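Trutcombe open day jewelry recordings – README

Last touched: Tuesday, May 11, 2021

Hi! If you found this folder through the sign-up sheet, welcome, and if you found it some other way, also welcome. It holds the recordings from the Trutcombe open day, where visitors got to try the hand-held grippers for themselves on small household things. I wrote this file mostly so I'd stop answering the same emails, but I got carried away and it's now half data card and half trip report.

What's in the folder

episodes/ has the recordings, 1,799 of them, one subfolder each
tasks.csv has the task name for each episode
visitors.csv has a visitor number, left- or right-handed, and whether they'd ever held a gripper before (no names, please don't ask)
notes/ has my typed-up notes from the day, spelling as found
skip.txt lists episodes you probably don't want

Read skip.txt before you do anything else. I mean it. A friend trained on the whole lot for a weekend and then wrote to me very confused.

How the day went

We had 61 visitors, which was a lot more than I'd planned for, and the hallway was full before I'd found the extension cord. Esi Amoah ran the demonstrations and I sat on the floor with the laptop, shouting out episode numbers. Each visitor watched Esi do one round, got a minute or two to open and close the jaws on nothing, and then had a go.

Most people squeeze way too hard at first. You can hear it in the audio, a sort of clack, and then a bead shooting off somewhere. The kids were better than the adults by a mile! They just picked things up. The adults wanted to talk about angles.

The jewelry task was Farah Hartono's idea. I'd wanted cups and spoons, and Farah said everyone does cups and spoons, and brought a whole box of bracelets and earrings from home. I grumbled about it and then it was the most popular table all afternoon, so there you go.

The task itself is simple to say: take pieces out of the pile or off the tabletop, get them apart if they're on top of each other, and put them where Esi asks. Doing it is another story. Thin metal on a smooth white surface is miserable to pick up with ribbed pads. Beads are friendlier, because the pads can settle in between them, but then the bracelet sags in the middle and drags whatever is lying on it along for the ride.

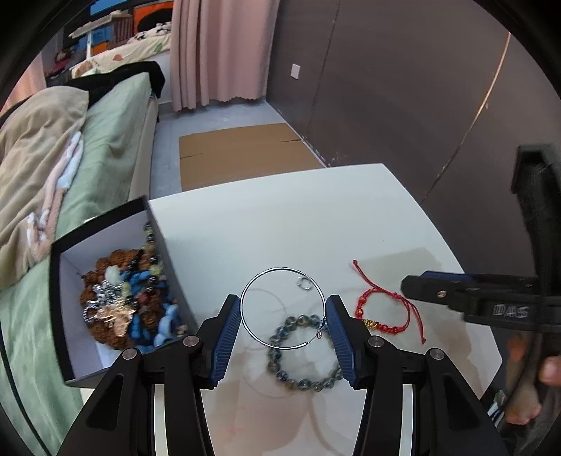 Jewelry table: beaded bracelet with a silver hoop resting across it, red cord bracelet to the right, box on the left.

The hoop-on-bracelet setup is the one I'd look at first if you care about clutter. The hoop leans, so there's a bit of wire up off the table that you can go for, but come in a little low and you take the beads too. Visitors split into two camps. One camp lifted everything and shook. The other camp nudged the hoop sideways with one jaw until it was clear, and then pinched it. Esi is firmly in the second camp and will tell you so.

Cord bracelets have their own folder tag, cord_loose, on account of the loose ends. They wander.

Task names

hoop_off – get the hoop away from whatever it's lying on
bead_lift – lift a bead bracelet without dropping it
cord_loose – anything with a cord bracelet
ring_pick – the small ring, good luck
box_sort – move pieces between the box and the table
free_play – people doing as they liked, some of it great

I labeled these by hand over the following evenings. Where a visitor started one thing and drifted into another, I went with whatever they were doing at the start. You may disagree with some of them. Send me the episode number and I'll have a look.

Grippers

Both grippers were used, sometimes one at a time and sometimes one in each hand. Two people also tried working the same table with one each, which got giggly. Those episodes are tagged shared in tasks.csv. The views from the two grippers are stored separately, and the clocks drift apart over a long episode, so line them up with the sync column and don't trust the file times.

Known problems

4 episodes have no audio. I leaned on the cable.

The light changes through the afternoon, and the late episodes are noticeably yellower. I left them as they came.

The background is a lived-in room, with beds and curtains and a wardrobe and so on. I like that about it, but if your code expects a tidy lab bench it may get upset. Farah's did. She crops to the tabletop before training and has put her crop script in notes/.

People talk over everything. There's laughing, there's a fair amount of advice from the back, and at one point somebody explains parking to somebody else for the length of three episodes.

ring_pick has far more failures than anything else. I kept the failures on purpose, with the outcome column set to 0. If you only want clean grabs, filter on 1.

Using it

Start with the first 100 episodes. They're the ones I've checked twice, and they cover every task name. The loader is called civach (it's in the tools repo, same place as always) and it reads this folder as is. The older Prydderch loader will open the episodes too, but it drops the second gripper without telling you, so watch out for that.

Please don't repost the audio. Visitors agreed to research use and that's all they agreed to.

Next time

We're doing another one in September over at Nondlow, with more table space and, if I get my way, a darker tabletop as well as the white one – silver on white was hard on everybody. Farah wants necklaces. Esi has said no to necklaces. I'm staying out of it.

Corrections and odd episodes go in notes/issues.txt, newest at the top.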